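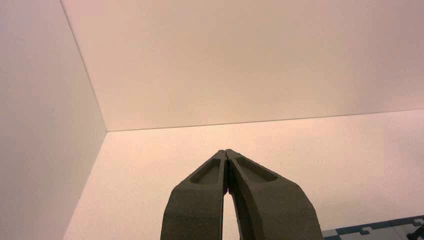 20th July

Mastering notes, Drisness reissue (double LP, plus downloads).

Transfers finished. Sides A to C came off the quarter-inch reels, side D off the safety copy, as the original has a bad splice in the middle of the bass solo. Noboru Takeda listened to both versions of D and prefers the safety. A bit less top, but the cymbals don't smear. Going with that.

Levels: A and B sit well together. C is hotter by 2 dB from the second tune on. Brought C down and left A and B alone. Kanyarat wants the gap before "Inthanon" kept long, as on the first pressing. Put it back to six seconds.

Hum at 100 Hz on the fretless track, left channel only. Narrow cut, then checked against the raw file. Some of the low warmth went with it, so I halved the depth. You can still hear a trace in the quiet bars before the Rhodes comes in. I can live with it. Krum Perić may not, it's his playing. Send him both.

Speed check: reel 2 runs slightly sharp against the Rhodes on reel 1. Corrected reel 2 only. Do not touch reel 1 again.

Thongchai asked for the old sales figures for the liner notes. From the Pornar ledger: 2,708 copies of the first pressing, of which 1,042 went by mail order. The second pressing was 914. He had the last two swapped in his draft, told him.

Still open:

1. Track order on side B. The sleeve and the label disagree. The tape box agrees with the label. Nipon Boonchu mixed it, so ask him before the sleeve proof goes back.

2. Fade on "Dronholm". The tape runs on for another minute and the drumming there is very good. Full ending on the download, old fade on the vinyl. 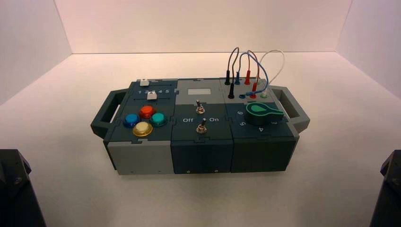
3. Test pressings. Two sets, one for here and one for Kanyarat Ruangrit. Play side D first, inner groove, on the cheap deck as well as the good one.

4. Release is down for November. Lacquers need to be cut well before that, so get the side lengths to the cutting room. C is the long one. If they complain, the spoken intro can go.

Backed up session to both drives. Reels back in their boxes, tails out.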